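WADILORA TENANTS' ASSOCIATION

Minutes of the regular meeting, September

Place: Ground floor meeting room, Moulin Building
Called to order: 7:05 p.m.
Present: 14 households, plus the representative of the management company (Jernard Property Services). Quorum is 8 households and was met.

1. Minutes of the last meeting

The minutes of the June meeting were read. Two corrections were made. The note on the bike room should say the north door sticks, not the south door. The amount approved for the spring cleanup should read $200 instead of $220. The minutes were accepted as corrected.

2. Hot water in the Edelholm Building

Tenants on the upper floors of Edelholm reported that the water runs lukewarm in the early morning, mostly between 6 and 7 a.m. This was first raised in April. Jernard said the mixing valve was replaced in July and that no calls have come in to the office since then. Several tenants said they had stopped calling after leaving messages that were not returned.

It was agreed that tenants in Edelholm will write down the time and the apartment number each time it happens, for 28 days, and drop the sheets in the association mailbox. Blank sheets will be left on the ledge next to the mailboxes. Jernard will send the plumber back with the sheets in hand. Jernard was asked whether the plumber could come before 7 a.m., when the problem can be felt, and said they would ask but could not promise it.

One tenant asked for a rent credit. Jernard said this has to be requested in writing by each household and that the association cannot ask for it on behalf of everyone. The tenant disagreed with this reading of the lease. The chair asked that the question be put on the list for the legal aid clinic, see item 8.

3. Laundry room hours

The laundry room is now open from 7 a.m. to 10 p.m. A request had come in to open at 6 a.m. for people who work early shifts. The two households directly over the laundry room were both present and spoke against it. They said the dryers can be heard through the bedroom floor and that the spin cycle on the older washer shakes the wall.

Discussion went on for some time. A compromise was put forward to open at 6 a.m. for washers only, with the dryers locked out until 7. Jernard said the dryers are all on one breaker and that this would mean someone going down twice every morning. Nobody present wanted to do this.

Motion to leave the hours as they are and review in December. Carried, nine in favor, three against, two abstaining.

Also raised under this item: the lint screens are not being cleaned. A new sign will go up. The last sign was taken down or fell down.

4. Meeting room

The carpet in the meeting room was cleaned in August. The bill was paid by Jernard and does not come out of association funds. Tenants who book the room are reminded to put the chairs back on the rack, to close the windows and to return the key to the slot in the office door the same night. The key was missing for most of one week in August and two bookings had to be moved. 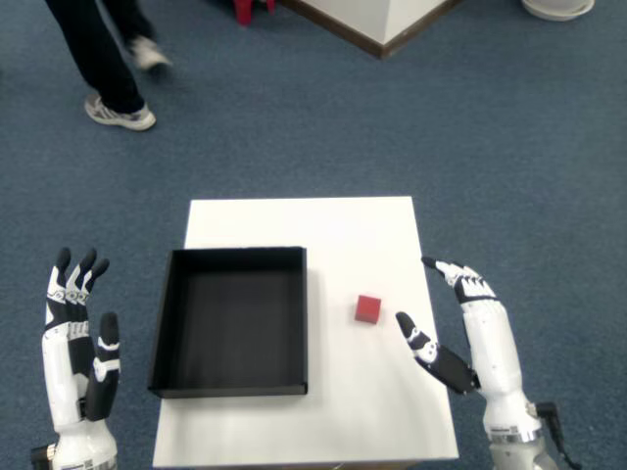

The booking sheet stays on the office door. It was asked whether bookings could be moved online. Some tenants do not use a computer and others do not want to share an email address, so the paper sheet will stay. Bookings may be made up to 28 days ahead. A household may hold no more than two bookings at one time. Birthday parties end at 9 p.m. – this rule is already on the sheet but was read out again at the request of the first floor.

The thermostat in the room is set by Jernard and should be left alone. Jernard will look at whether the cover can be locked.

5. Parking lot

The striping is worn at the Edelholm end and people are parking over the lines. Jernard has a quote for new striping but is waiting to combine it with patching of the two potholes by the exit. The patching contractor is booked until late October. Tenants asked for a cone or a barrel to be placed at the larger hole in the meantime. Jernard agreed.

Visitor spaces: the same two cars have been in visitor spaces most nights since the summer. Jernard will put a notice on both windshields and will tow if the cars are still there after the notice period. A tenant asked if the notice period could be shorter. It is set by the city and cannot be changed.

Snow removal was brought up. The contract is the same as last year. Tenants in Moulin said that the walk from the back door to the dumpsters was not cleared at all last winter. Jernard said it is not on the contractor's map and will ask to have it added. The association asked to see the new map before the first of November.

6. Courtyard and planting

The tomato beds did well. The bed along the fence did not, because of the shade from the neighbor's trees. It was suggested that the fence bed be turned over to ferns or left as mulch. No decision was taken.

Fall cleanup will be on a Saturday in October, starting at 10 a.m. Rakes and bags are in the basement of Moulin. The wheelbarrow has a flat tire and will be repaired or replaced, up to a limit of $60. Motion carried without a vote count.

The hose was left running overnight at least twice in August. Tenants are asked to shut it off at the wall and not only at the nozzle. The outdoor water will be turned off for the winter when Jernard does the boiler check.

Plot requests for next year should be in by the January meeting. There are more requests than plots. The present rule is that current holders keep their plots if they used them. A tenant who has been on the waiting list for two years asked what counts as using a plot. The chair said that the rule does not say. Proposed wording will be brought to the next meeting.

7. Small items store

Tenants were reminded that the meeting room has a supply of general use items that may be used there but do not leave the room: the coffee urn, two extension cords, the folding table, the trays and the first aid kit. The lid of the coffee urn is cracked. A replacement lid costs nearly as much as a new urn. Motion to buy a new urn at no more than $75, carried, thirteen in favor, one against.
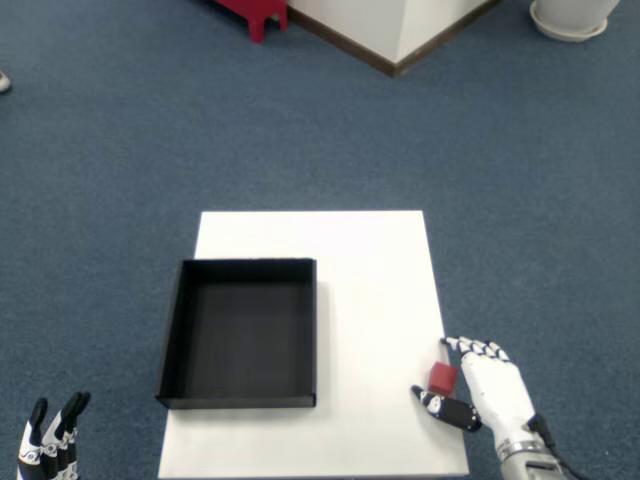
Black tray on the white board, meeting room.

It was asked whether items could be lent out overnight. The general view was no, as the second extension cord was gone from spring until July. The list of items will be typed up and taped inside the closet door. Anyone who finds something broken should write it on the list instead of leaving it for the next person.

The box of lost property in the closet will be emptied at the end of October. It now holds mostly gloves, an umbrella, several food containers and a child's rain boot. Unclaimed things in good shape will go to the thrift store.

8. Legal aid clinic

The clinic has offered an evening session for tenants in October, at no cost. It would be held in the meeting room. Topics so far are rent credits, subletting, security deposits and what notice is needed before someone enters an apartment. Further topics may be left in the association mailbox. Jernard was asked not to attend the session and had no objection.

9. Funds

Opening balance for the quarter was $612. Dues received were $200. Paid out: $48 for mulch and seed, $31 for printing and $22 for the new padlock on the bike room. Closing balance $711. The new urn and the wheelbarrow will come out of this amount.

Four households are behind on dues. Reminders will be put under doors. Dues remain voluntary and nobody loses a vote over them.

10. Other business

The front door buzzer in Moulin does not ring for the third floor. Jernard has ordered the part.

Package theft: two packages were taken from the Edelholm lobby in August. Tenants asked for a shelf inside the second door. Jernard said the second door has to stay clear under the fire code but will look at the space under the stairs.

A tenant asked that the stairwell lights in Edelholm be changed to a less harsh bulb. Others on the same stair prefer them bright. No action.

Recycling: pizza boxes with food on them are still going in the paper bin and the bin was refused twice. The hauler's list will be posted again, this time in both buildings.

11. Next meeting

The next regular meeting is in December, at 7 p.m. in the same room. Items for the agenda should be in the association mailbox one week before.

Adjourned at 8:50 p.m.

Minutes taken by the association secretary. Corrections may be sent in before the next meeting.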